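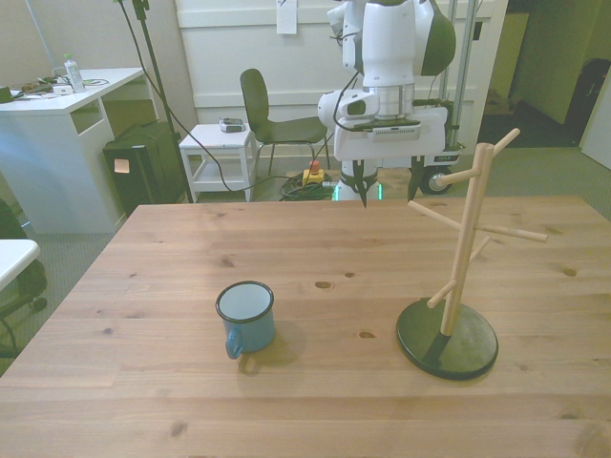

Can you hang enamel mugs on a wooden mug tree without chipping them?

Plenty of us do, and the handles come through fine as long as the pegs are smooth and you hang each mug by its handle and let go gently.

That was the question Yuxi Zou and I kept batting back and forth off-list, so I'm bringing it here where the real enamel people are! Quoting her last message so everybody has the whole thing:

On October 28, 2018, Yuxi Zou wrote:
> I have 10 enamel mugs now and they live in a stack in the cupboard,
> which is how two of them got chipped rims. I'm tempted by a mug tree
> but every one I find is metal and I hate the idea of metal on enamel.
> Also my counter is narrow. Do the wooden ones tip over? And does it
> matter which way the pegs point?

Yuxi, stacking is your culprit, I'm sure of it. The rim is where the enamel is thinnest and where one mug knocks on the next. Get them out of that stack tonight if you can, even if they just sit in a row on the windowsill for now.

I love a wooden tree for enamel. Mine is a Lorkside secondhand find, it cost me 4 dollars, and I've had it since March with no new chips. I went over the pegs with fine sandpaper when I brought it home (one had a rough end) and then rubbed in a little mineral oil. It takes ten minutes and the handles slide on so nicely afterward.
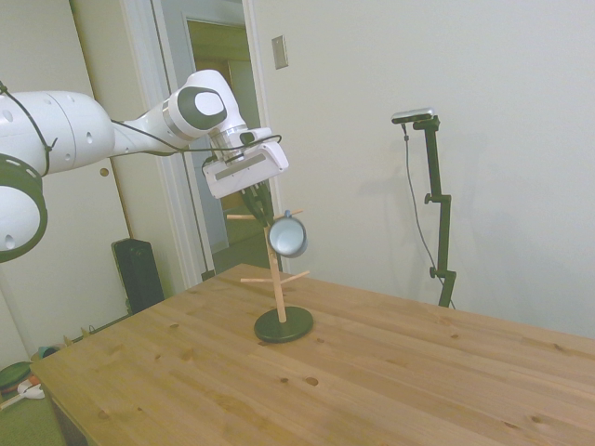

On tipping – look at the base before you look at anything else. You want it wide and flat, with some weight to it. Then load it evenly, one mug on one side, the next one across from it. If you fill up all the pegs on the right first, a light tree will lean and you'll be grabbing for it.

The way the pegs point matters more than I expected. Ones that angle upward hold a mug best. A level peg is okay if it's long enough, but give it a nudge and see whether the mug creeps toward the end. Pegs set at different heights and facing different ways are great for fat mugs, which bump into each other when everything sits in one ring.

Small handles are the other thing to check. Nkechi Yusuf brought one of her mugs along when she went shopping and tried it on every tree in the store, and I think that's brilliant.
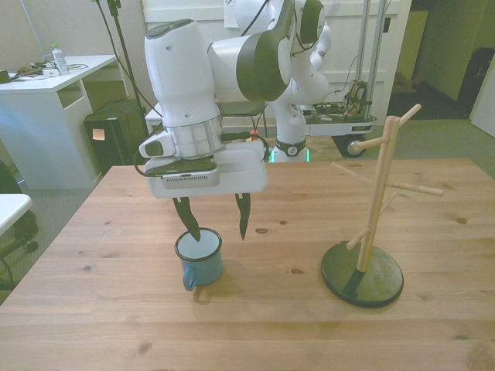 Dry the mugs before you hang them, too, especially around the rim and anywhere the enamel is already chipped, so the bare spots don't rust. I turn mine upside down on a dish towel for a while and hang them after supper.

Femi, didn't you make your own tree out of dowels? Please post the lengths if you still have them. I'd love to build a taller one this winter!

Rakiya Onyeka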